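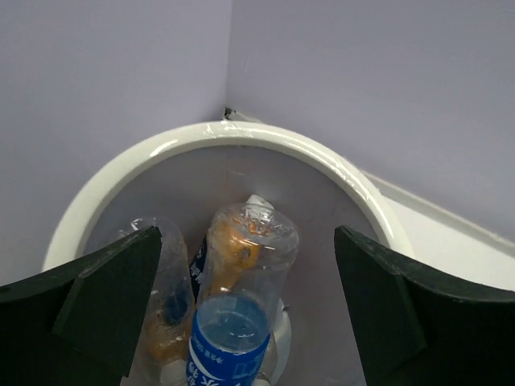 4. Placing and loading the bottle bin

The Melia round bin is intended for empty plastic drink bottles. Read this section before first use.

4.1 Positioning

1. Choose a corner where two walls meet and the surface is level.
2. Set the bin down with the rim clear of both walls. Leave 75 mm on each side.
3. Press down on the rim with both hands. If the bin rocks, move it.

CAUTION: Do not place the bin within 200 mm of a heater or cooking surface.

4.2 Preparing bottles

1. Empty the bottle fully. Remove wrappers or other waste pushed inside it.
2. Rinse once with cold water and drain, neck down.
3. Squeeze the bottle from the middle, then screw the cap back on.

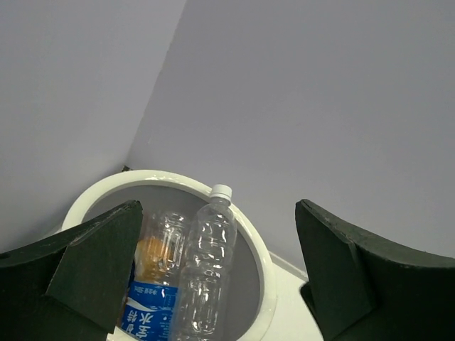
Labels may stay on unless your collection service asks for them to be removed. Bottles up to 2,000 ml fit through the opening once squeezed. Larger bottles must be flattened and folded in half.

4.3 Loading

1. Lower each bottle into the bin base first. Do not drop it from above the rim.
2. Lean the first bottles against the side wall — this keeps the center open.
3. Fill the center last.
4. Stop when a cap or base stands higher than the rim.

NOTE: The rated load is 100 squeezed 500 ml bottles when used with the Clistico extension collar. Without the collar, capacity is much lower and depends on how tightly the bottles are squeezed.
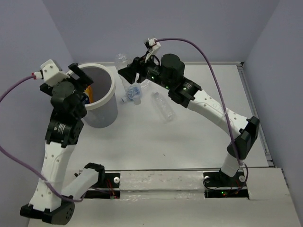 Hatsue Sekiguchi writes that in her building the caps are collected separately, and that step 3 of 4.2 should say so. Where this applies, leave the caps off and keep them in the Kuroda cap tray (sold separately). Uncapped bottles spring back slightly, so empty the bin more often.

4.4 Water left in bottles

Small drops on the plastic are acceptable. Standing water is not. Tip it out before loading.
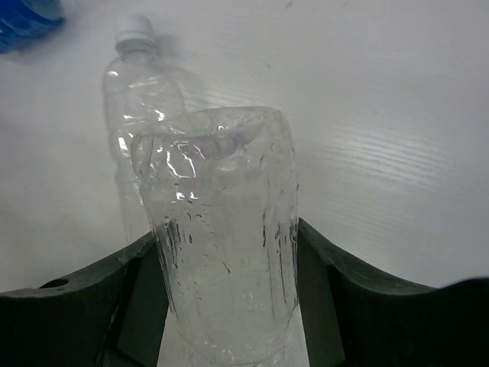

Can a bottle with a torn or crushed neck go in the bin?
Load it like any other, but wear gloves if the plastic has a sharp edge, and place it with the damaged end up.

4.5 Emptying

1. Lift out the upper bottles by hand.
2. Tip the rest into a Lurnero liner bag.
3. Wipe the rim and interior with a damp cloth. Do not use scouring powder — it dulls the finish.
4. Let the bin dry before returning it to its corner.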